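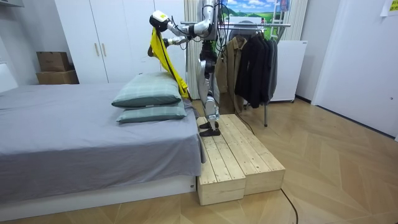 Jatach Community Help – Clothing Care and Storage Group

Jersey comes off the bed twisted, then hangs crooked on a pipe rack
Posted by Gifty Frimpong, 14 May 2023
Viewed 434 times
Tags: synthetic jersey, pipe rack, wooden hangers, bedroom storage

I am trying to settle on a fixed routine for putting clothes away in a small bedroom. Clean clothes go onto the bed first, over a plain gray fitted sheet, and from there onto a clothes rack made of galvanized steel pipe. The rack has two rails, one higher and farther back than the other. There is no closet in the room, so everything that isn't folded has to live on the rack.

Three things are not working.

First, the light synthetic items twist. If I pick one up off the mattress by whatever part comes to hand, it hangs in a long rope, and by the time I have found the neck opening the creases are set across the front. The bright yellow fabric shows it more than anything dark does.

Second, the jersey will not sit level. It is a shiny yellow sports jersey with navy trim and a ribbed collar, and it goes on a smooth wooden hanger. One arm of the hanger ends up lower than the other. I straighten it and a day later it has dropped again.

Third, the front rail is two lengths of pipe joined with a metal sleeve. The sleeve is slightly wider than the pipe. When I slide hangers along, the hooks catch on it. I have thought about filing it down, but I don't know whether that would damage the zinc.

I also have a long tan jacket on the rear rail, matte and a bit like felt. I would like to know whether jacket and jersey should trade places. The jacket is used less.

The bed has a white base and there are two pine step boxes at the foot corner, so I can't move the rack any closer on that side. Please assume that the furniture stays where it is. I am not looking for a different rack.

Comment from Danang Pattinasarany: What is the rail length? The kit I know has 900 mm sections, but there are a lot of these around.

Comment from Gifty Frimpong: I measured one section at 900 mm. No maker's name that I can find.

Danang Pattinasarany

Use plastic hangers with notches. Wooden ones are too heavy for a jersey and too slick. I changed all of mine and stopped thinking about it.

For the twisting, just shake it out. You can iron it as well if the creases bother you.

Don't file the sleeve. Wrap tape around it.

Comment from Afia Nutsugah: Please check the care label before anyone irons a shiny synthetic. Many of them glaze at temperatures that cotton tolerates, and a glazed patch does not wash out. Tape on the sleeve makes the step higher, so hooks will catch more.

Comment from Danang Pattinasarany: Fair on the iron. I meant tape on the pipe next to the sleeve, to build it up.
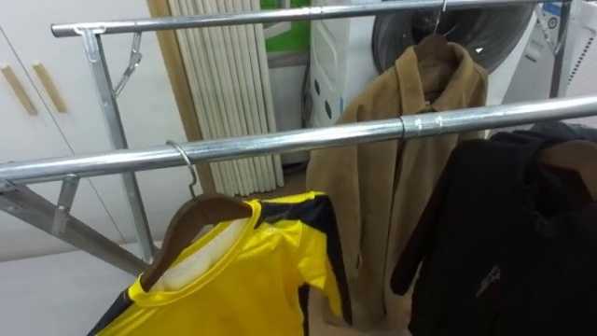
Deming Jiang
Moderator, Storage and Fixtures

I will take the points in the order they were asked.

Twisting. A light knit has very little stiffness of its own, so it takes the shape of whatever holds it. Held at one point, it gathers into a rope. Held at two points set apart, it hangs as a panel. The fix is to change how the garment leaves the bed:

Lay the jersey on the sheet face up, collar toward you.
Pull the hem square, then the side seams.
Bring the hanger in through the hem, hook first, and pass the hook up through the neck opening.
Seat one shoulder, then the other, while the jersey is still flat.
Lift by the hook only.

The step people leave out is the second one. If the side seams are rotated when the hanger goes in, they stay rotated. On a plain fitted sheet you can use the edge of the mattress as a straight line to check the hem against. Smooth the sheet first. A ridge in the sheet will put a ridge in your reference as well.

Going in through the hem also spares the ribbed collar. A wooden hanger forced down through the neck stretches the rib, and synthetic rib recovers slowly if it is stretched often.

Tilt. A hanger on a round rail is a pendulum. It settles with its center of mass directly under the hook. If the garment is seated more to one side, that side drops, and no amount of straightening will hold. Look at where the collar sits relative to the hook. The hook should come up through the middle of the neck opening. If it doesn't, move the jersey along the hanger and leave the hanger alone.

There are two other causes worth ruling out. The hook can be bent out of plane, which you can test by hanging it with nothing on it. If it tilts bare, the hook is at fault or the two arms differ in weight. The other cause is a rail that is not level. With a smooth hook on glossy pipe, a small slope is enough for the hanger to creep and rub against its neighbor, and that contact alone can hold it at an angle. Put a level on each rail separately. On a two-rail rack the clamps are adjusted independently and it is common for one rail to be true and the other off. Loosen the clamp at the low end, raise the pipe, retighten, and check again with the clothes on.

On a smooth wooden hanger, a shiny fabric will slide. I would not replace the hangers for this. Two narrow strips of thin felt or silicone along the top of each arm are sufficient. Glue them with something that dries clear and let it cure fully before any clothing touches it.

Sleeve. Do not file it. Filing removes the coating at the edge and exposes bare steel exactly where the hooks rub. You would get rust there, and rust on yellow fabric is very difficult to remove. Treat the sleeve as a divider and stop sliding hangers across it. Put daily items on one side and the rest on the other, and lift over the sleeve when something has to change sides.

Danang's suggestion of building up the pipe beside the sleeve does work mechanically. Wind it thinly and taper it away from the sleeve over a hand's width. Cloth tape frays in this position. Heat-shrink tubing is neater, but you will have to take the rail apart to fit it.

Comment from Gifty Frimpong: Tested the bare hanger. It hangs level, so the problem is how the jersey was seated. Will try the flat method.

Comment from Tetteh Ametepe: Would a set screw type coupling behave differently? Mine stick out at 90 degrees to the pipe and take threads out of everything.

Comment from Deming Jiang: Rotate the coupling until the screws point down and to the back. If the heads still stand proud, fit shorter ones that finish flush.

Afia Nutsugah

Adding to the above on the jacket, which has been left out so far.

Keep the jacket on the rear rail. A long garment wants the higher rail for its drop, and it is the less used piece. A matte, felt-like surface also picks up lint and shows rub marks where something brushes over it repeatedly. Every time you reach for a hanger on the front rail you are passing a sleeve or a hem across whatever is closest behind. Leave a gap between the rails wide enough for a flat hand. If the clamps allow it, increase the distance before you think about swapping.

Check that the shoulders of the hanger reach close to the shoulder seams of the jacket. Too narrow and you get a bump in the sleeve head. Too wide and it pushes the sleeve out. Close the top button so the collar stays in position. The lower buttons can stay open.

Galvanized pipe itself: wipe both rails before you hang anything pale on them. New zinc often carries a gray residue that comes off on cloth, and older pipe with scuffs can still mark. I use a damp white rag and keep going until it comes away clean, then dry the pipe straight away. No vinegar, no bathroom cleaner, both attack zinc. Repeat when you see gray on the rag again. In August I found mine needed it more often than in winter, which I put down to humidity and have not tested.

Never hang a wet jersey over the bare pipe. On a hanger it is fine as long as the cloth stays clear of the metal.

On the bed stage, one practical thing: take the heavy items off the bed first. If a jacket goes down on top of light synthetics it presses every fold into them. I sort in this order – jackets, trousers, shirts, then the shiny stuff last – and the shiny pieces spend the least time in a heap.

Comment from Gifty Frimpong: Rag came away gray on the front rail after two wipes, clean on the third. I had assumed the mark on my pillowcase was something else.

Comment from Danang Pattinasarany: I have an Aidoo rack, powder coated, and never had this.

Comment from Afia Nutsugah: You wouldn't, there's no exposed zinc on it.

Update from Gifty Frimpong

After 7 days with the flat method the jersey has stayed level. The front rail was low at one end and I raised it at the clamp. I have not added strips to the hanger and don't seem to need them. The sleeve is now a divider as suggested. I still forget and slide things into it.

Marked as solved: reply by Deming Jiang

Related threads
Dellum wall rail pulling out of plaster
Removing hanger bumps from knit shoulders
Stoltstead bed base, where to put storage boxes
Pipe rack leans when loaded on one side only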